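Mellonar Hand-Held Gripper, Soft-Finger Version

Part no. MG-319
Sold singly or as a left/right pair
In stock, ships from our warehouse

The Mellonar is a hand-held parallel gripper for recording manipulation demonstrations without a robot arm. The operator squeezes the trigger, does the task by hand, and the camera on the tool records it from the gripper's point of view. The same finger set bolts to the Rirkico wrist plate, so a policy trained on the recordings runs with the fingers it was trained on.

This version comes with ridged soft finger pads in orange. The pads bend around curved and thin parts such as handles, rims and bottle necks. Hard flat pads are sold separately and fit the same housings.

Each finger housing has a flat front face for a square marker label. The tracking software reads the labels to work out how far the jaws are open, so there is no encoder to wire up. Keep the labels clean and replace them if the corners lift.
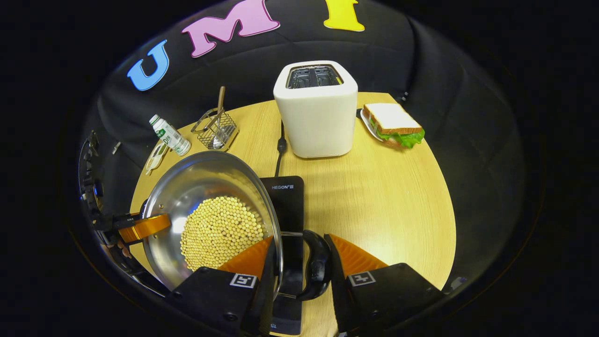

Soft pads on a curved pan handle, with a second gripper on the rim. Tabletop cooking setup.

Kitchen tasks are the most common use among our customers. Pans are awkward for a single gripper, as the weight sits well away from the handle, and we recommend the pair for anything with food in it. The two units sync over the supplied cable before each session. Allow a minute for this.

In the box
Gripper body with trigger
Two finger housings with soft pads fitted
One spare set of pads
Sheet of 30 marker labels
Camera mount and wide-angle lens
Hex key, quick start card

Not included: camera, memory card, Rirkico wrist plate.

Care
Wipe pads with warm water and mild soap. Do not use solvents. Do not rest the pads on a hot cooktop or the inside of a hot pan. Pads are a wear part and are not covered by the 13-month warranty.

Price
Single unit: $1,340
Left/right pair: $2,623
Spare pads, set: $30

Lab and school orders can be paid by invoice. For quotes on more than one pair, write to Zohreh Naseri in sales and include a shipping address.

Also fits: Breneo short fingers, Hattori tripod clamp (needs adapter).

Page updated 7 January 2021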